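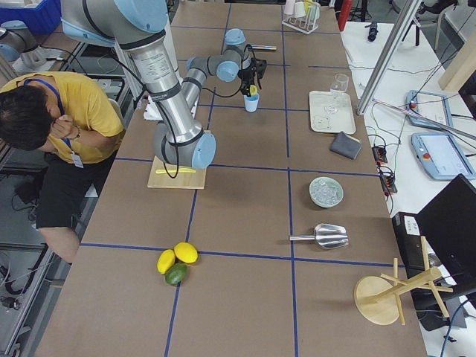 Where did the idea for the Danladi novels come from?
I wrote the first chapter for a short story contest, and I did not win. The story was about a ferry cook, Danladi, who falls in love with the woman inspecting his boat. Readers of my blog asked what happened to them next, so I continued. I work best in places where other people are busy too. A man in a mustard-yellow T-shirt, leaning forward with his head bowed and one hand up to his face, is very much how I look during chapter nine of any draft.

In which order should I read the books?
Start with Danladi, then The Road to Stesby. The third book, Mokton Winter, can be read alone, but it tells you who got married, so maybe you prefer to wait.

Is Wosstead a real town?
No. I took the harbor from one town I know and the hill from another. Please do not try to draw a map – I tried, and the church ended up in the water.
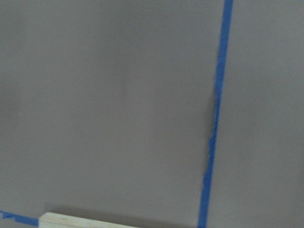
Blue tape on gray.

How long are the books?
Mokton Winter is the longest, with 588 pages in paperback. The first book has 55 short chapters, and many readers tell me they read one each night before sleep.

Are the love scenes explicit?
They are quite mild. The door is usually closed. I would give the books to a reader of 13, but parents should decide this for themselves.

Can I join the blog tour for the new book?
Yes, if your blog is at least two months old and you post reviews in English. Write to me through the contact form and tell me if you would like an interview, an extract or a guest post. The tour is in March, and I will send the files before it begins. 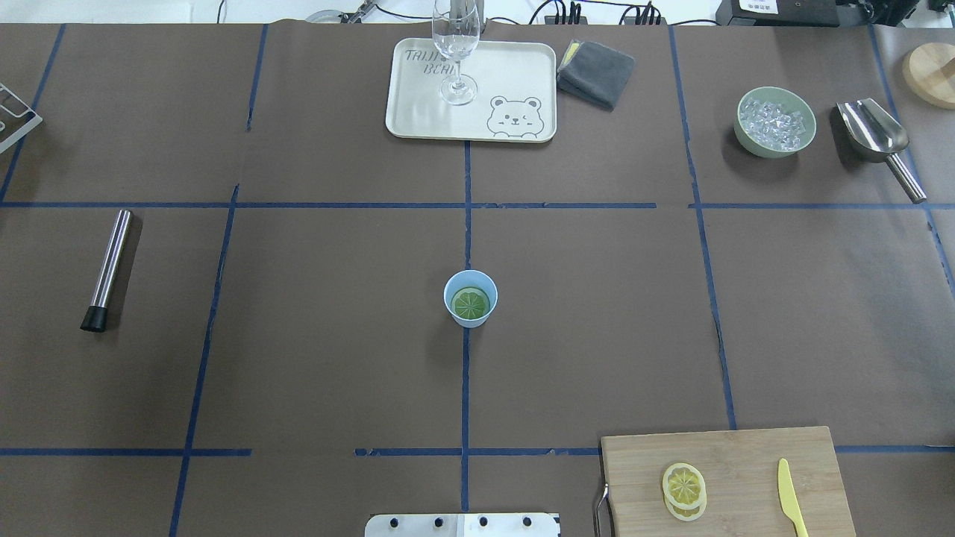
Questions about the giveaway

Who can enter?
Anyone, in any country. There are 2 signed sets of the books. Leave a comment under the giveaway post and name your favorite romantic comedy, book or film.

When does it close?
Comments posted up to October 4, 2018 are counted. I write to the winners by email, and they have one week to answer me.

Can I ask for a personal dedication?
Of course. Send me the name exactly as you want it spelled.
Ngozi Ojo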